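Keeping the hand gripper honest

Isauro Escobedo looks after the hand-held gripper at Zisteston, and he begins each morning with the lens. "If there is dust on it, the whole room becomes soft," he told me. He wipes it 2 times, then he checks the screws of the two fingers.

The tool must see the table and also far to the sides. For the check he uses soft toys and a light-colored box — cheap things, he says, but the fingers can hold them well.

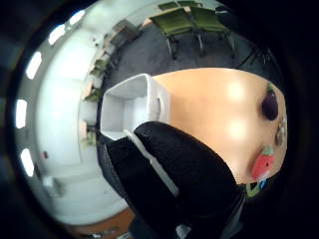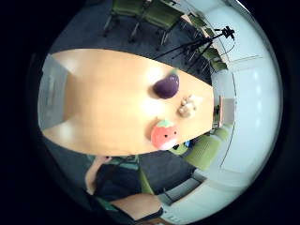
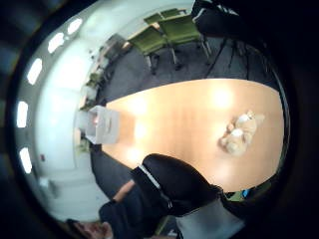

What wears out first

It is the finger pads. Escobedo changes them after 1000 grasps, and he writes the number in a notebook. The present set has 47 left. "With old pads the object turns a little when you lift it," he explained. "You do not feel this in your hand."

The cable is the second trouble. In August he replaced the connector with one from Samik, and he now fixes it with a small clamp near the handle. Since then the tool has made 3133 grasps and the connector is still tight. The lens ring he would like to change next.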